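From: Buppha Limsakul
To: household-list
Date: June 2023
Subject: Re: [household] Folding dark T-shirts, the lint and the long fold

Saqib Butt wrote:
> I have 23 black T-shirts for the choir in Osley and they must
> all fit in one drawer of the cupboard. When I fold them in
> the usual square they fall over like old books. Also I can't
> see where the sleeve is, it is all black on black. Does
> anybody have a method? Kulap said you fold on a white table.

Dear Saqib, dear all,

Yes, Kulap remembers well. I fold dark clothes only on a white surface. On my bed, which has a dark blue cover, I lost the sleeves every time. On white you see the edge of the cloth at once, and you also see the fluff that falls from it. 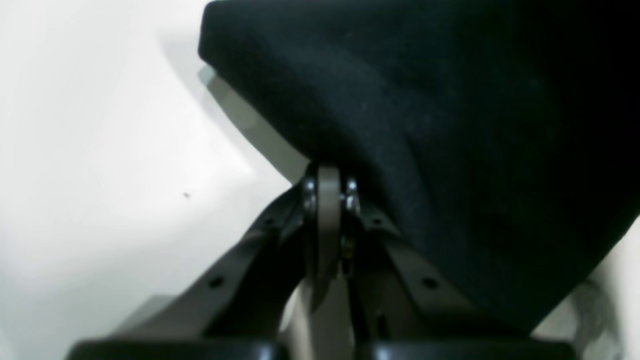
About the fluff: please don't brush the shirt after it is folded. Brush it first, or use the sticky roller, always from the neck to the hem. I wash dark shirts inside out and this helps a little — not as much as the packet of detergent promises.

Now the fold. Lay the shirt flat and pull the hem straight. Smooth it with the side of your hand. Then fold it once along its length, so that you have a long band with two layers. Hold the band at both ends and pull gently before you put it down again. Ainhoa Pacheco taught me this pull, and it takes out most of the small creases. 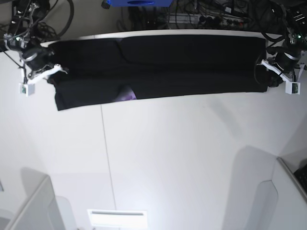

After this, fold the band in three parts, starting from the hem, and stand it in the drawer with the round side up. If it doesn't stand, the band was too wide. Open it and make the first fold again.

The sleeves are the hard part. One of them likes to go under the body, and then you get a thick lump in the middle of your band. I put my hand under the shirt and push the sleeve out before I fold anything.

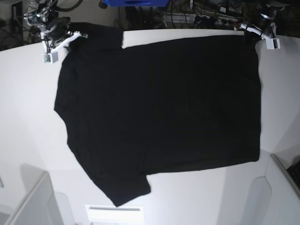

Black T-shirt on the white table, not yet straight at the left side.

For 23 shirts I would make 2 rows in the drawer. How deep is it inside? Please measure before you begin, I forgot to do it in August and had to fold everything again.

With kind regards,
Buppha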